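Vinegar, and What My Aunt Did With It

By Kenza Metwally

Wed 25 March

Some of you wrote back after the last letter to ask what I meant when I said I'd been "feeding the vinegar," and I realized I had gone on for a whole page about pickled beets without once explaining where the sour part comes from. So let me back up, and pour yourself something, this one wanders a bit.

My aunt kept a crock on the shelf over her stove in Stustlow, a squat brown thing with a plate for a lid and a dish towel over the plate. Into it went the end of every bottle of red wine that came through the house. She never measured. If there were guests on Sunday, the crock did well on Monday, and if it had been a quiet month the crock went a little hungry and she would apologize to it (out loud, while she was drying the dishes). When I was small I thought there was an animal in there. I wasn't so far off, as there was a mother in it, thick and slippery as a slice of liver, and I once lifted the towel on a dare from my cousin and didn't eat salad again until October.

What I remember best, though, is what she did with it. A spoonful went into the lentils right at the end, after the pot was off the heat. A splash went in the pan when the onions had gone brown and sticky, and the whole kitchen would make you cough for a minute and then smell wonderful. She put it on strawberries! I have tried to tell people about the strawberries for years and they look at me kindly and change the subject.

I started my own crock when I moved to Pistthorpe, with a piece of mother that my neighbor Shobha Rai handed me over the fence in a jam jar. It has been going for eight years now. I feed it a glass of wine when I have one to spare, mixed with a little water, because straight wine is too strong for it and it sulks. The cloth on top needs to be a tight weave, or you will be raising fruit flies. Keep it somewhere warm and dark and let it breathe. After two months or so, taste it. If it makes you squint, it's ready, and you can draw off half and fill it up again. 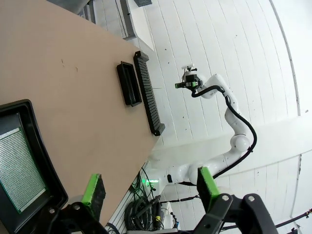

Now, the lentils, as promised to those of you who asked. Rinse 300 grams of the small green kind and simmer them with a bay leaf, a peeled carrot and half an onion until they are tender but still hold their shape. Fish out the onion and the bay, chop the carrot and put it back. Then turn off the heat, add salt, a good glug of olive oil and 2 tablespoons of vinegar, put the lid on, and go and do something else for ten minutes. They need that time to drink it up. I like them with a soft egg, and the next day I like them cold, standing at the counter, with more vinegar than I would admit to in company.

If your own bottle comes from the store, please don't feel bad about it, mine did for most of my life. Buy a red wine vinegar you wouldn't mind tasting off a spoon and use it the same way. And if you live close by and would like a piece of mother, write and tell me. I have more than I know what to do with, and Shobha has even more than I do. Bring a clean jar with a wide mouth, it doesn't pour so much as flop.

Next time, bread crusts, and the soup I make from them when the loaf has gone hard as a brick.

Kenza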